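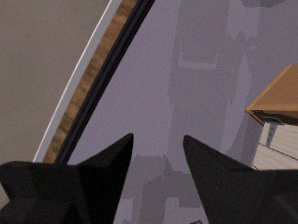 Figure 7.1 The two fingers of a gripper over a glossy surface, in a computer simulation.

Chapter 7
When the work changes hands

Fleltgate packs kitchen and bathroom fittings for mail order. Until a few years ago every item was lifted from a tray, checked and boxed by hand. The firm now has three robot cells, known on the floor by the name of their software, Tatero, and each new task is tried out in simulation before a real arm attempts it.

Souad Farouk packed on the late shift for 10 years. She now looks after two of the cells. Her day starts with a list of the picks that failed overnight, and she decides which items go back to the hand benches. She lifts less and reads more. She also spends long stretches on her own - something she did not expect and does not much like.

Her supervisor, Tahsin Amarasinghe, has a different concern. On a busy Friday the site sends out 1296 parcels, and if a cell stops he needs people who still know how to pack quickly.

This chapter looks at three questions. Who decides which tasks are automated? What happens to skills that are used less often? And how should pay change when a job does?

Before reading on, note down one task in a workplace you know that a machine has taken over.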